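**Ticket 2310 – Label printer at Ferner stops in the middle of a batch**

Status: open, waiting for answer from Calico
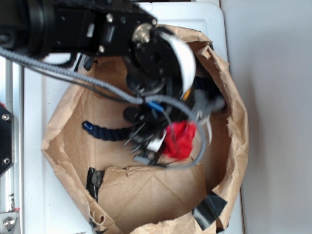

The printer was working well until we installed the new Prida driver in July. Now it prints 19 labels and then it stops with the message "queue paused". If I press Resume, it prints the next 19 and stops again. A full batch has 130 labels, so you can imagine the patience of my colleagues.

What I tried until now:

- Changed the USB cable and the port. No difference.
- Deleted the queue and added it again – the same result.
- Printed the same file from the computer in the Arrieta office. All 130 labels came out.
- Turned off "wait for printer reply" in the driver settings. It became worse, it stopped after 2 labels, so I put it back.

**Update, 3:40 p.m.**

The Arrieta computer still has the old driver. I would like to go back to it here also, but I do not find the installer on the Calico download page. Could you please send me the link?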